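README: the two-arm bench budget

Last edited 2018-10-31

Hi! If you've landed in this folder you're either helping me plan the next bench, or you're about to sign off on the money for it and want to know what all the spreadsheets are. Either way, welcome. I'm Mohit Tripathi, I look after the equipment side of the Clendura handling project, and I wrote most of what's in here (usually late in the day, so forgive the odd spelling).

What's in the folder

bench_costs.csv has every line we've paid for or been quoted on, one row per item.
spares.csv is the stuff that wears out, with a guess at how often.
wishlist.txt is what people have asked for. Being on it means you asked, that's all!
sessions/ holds the logs and pictures from the bench, so you can see what the gear is being asked to do before you argue about what it should cost.
old/ is old. Please don't quote prices from it.

What the money is for

We hand thin, flat things from arm to arm. Sheets, labels, cut pieces, anything light that flops or tips when you pick it up by one side. One arm can do a fair bit of that on its own, but the moment you want to turn a piece over or hold it open you need a second one, and the second arm is where the budget gets interesting. People assume it doubles the price. It more than doubles the cabling and the fiddling, and it does nothing at all to the cost of the table.
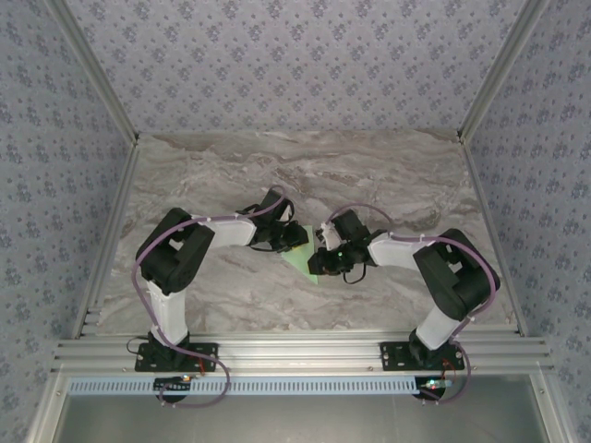
Photo: Clendura handling project, bench camera

Both arms bolt to the same front rail on their own black plates, and I'd fight to keep that in the next build. In the first quote from Bronari each arm had a separate pedestal, and it looked lovely on paper, but then you're buying two pedestals, two sets of feet, and an afternoon of somebody's time whenever one gets bumped. Aluminium extrusion is cheap, you can cut it on site, and when you change your mind (you will) you undo a few bolts and slide things along.

The purple cables run on the outside of the arms with small ties. I've budgeted for spares of both the cables and the ties. It feels silly to put cable ties in a capital request, so they sit under consumables, but please don't delete the row. Leave plenty of slack when you measure, too. I went by the straight-line length for my first order and had to place a second one, which is why there are two freight charges in January that look like a mistake. They were a mistake, just not a bookkeeping one.

The slotted cable duct under the rail is another cheap thing I'd buy again without thinking. Get more length than you need.

Columns in bench_costs.csv

item: plain words, no part codes please.
supplier: Bronari, Fivon, Tiwari, or "local" for anything from the hardware shop.
status: paid, quoted, or hoped.
amount: dollars, before tax.
life: how long we think it lasts. Blank means I don't know.
who: whoever can answer questions about it.
notes: grumbles go here.

There are 13 rows marked "hoped". Treat those as soft. If a row says "quoted" there's a real piece of paper behind it, and you can ask me for a copy.

The big lines

Arms. These are the bulk of it and there's not much to shave. I asked Fivon about refurbished ones and they were friendly, but the warranty was so short I couldn't recommend it with a straight face.

Frame and walls. I've got 2000 down for the extrusion, panels, brackets and wallpaper for the next bench. The wallpaper is a few dollars of that. If you have a favourite pattern, put it on the wishlist.

Grippers. The one everybody wants to talk about! The quote from Tiwari for the finger sets is 1518, and that covers fingers and pads together. I'd like to split it at the next order, so we can replace pads without replacing fingers.

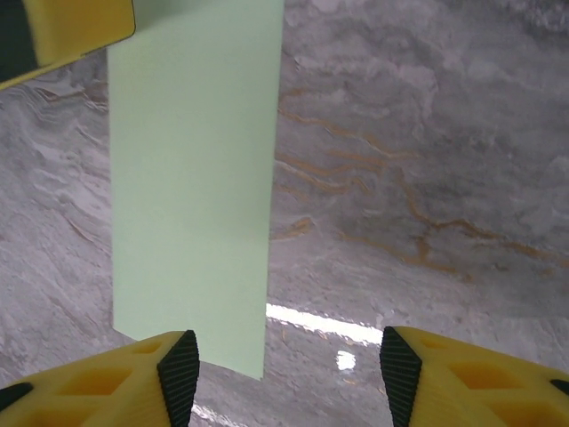 Fingers open under the green sheet, wrist view.

You can see why I keep going on about the pads. The black ribbed bits are the part that's meant to touch the work, and with something as thin as that green sheet there's very little for them to get hold of. I'd spend on pads well before I'd spend on a fancier finger. The yellow fingers themselves are chunky things and I'm not worried about them, so I've put a long life on that row and a short one on the pads.

The other thing to notice is the glare on the tabletop. A shiny surface bounces the lights straight back at the wrist camera, and right where you'd like a clean look at the bottom of the sheet, too. So there's a "hoped" row for diffusers over the lights and another for a matte top. I'd do the diffusers first. They're cheaper, and I like having the marble look as one of our surfaces, as a kitchen bench or a shop counter could easily be just as shiny.

Things I'd do differently

Order the wrist cameras and their mounts from the same place on the same day. Ours came weeks apart and the bench sat there looking finished while it couldn't do much.

Budget for hours as well as parts. Mounting an arm is quick. Getting two of them to agree where the middle of the table is takes a lot longer, and that time came out of someone else's project (sorry again).

Keep a spare of every small circuit board near the bases. They aren't dear, and being without one stops everything.

Don't buy the big toolkit. Buy 2 good hex key sets and tie one of them to the bench.

Still open

Do we want the next bench to be a twin of this one, or a bit wider? A twin means shared spares, and the spares list gets much shorter. Wider means larger sheets. I lean towards the twin, but I haven't got everyone's opinions yet, so the width cell is blank on purpose.

Freight from Bronari is still a guess. I'll change the status when they write back.

Changing things

Edit the csv directly, keep the columns in the same order, and put your initials in notes. If you change an amount on a "paid" row, tell me first, because I have to match it against the receipts and I'm slow at it. Pictures and logs go in sessions/ with a one-line note about what was being handled.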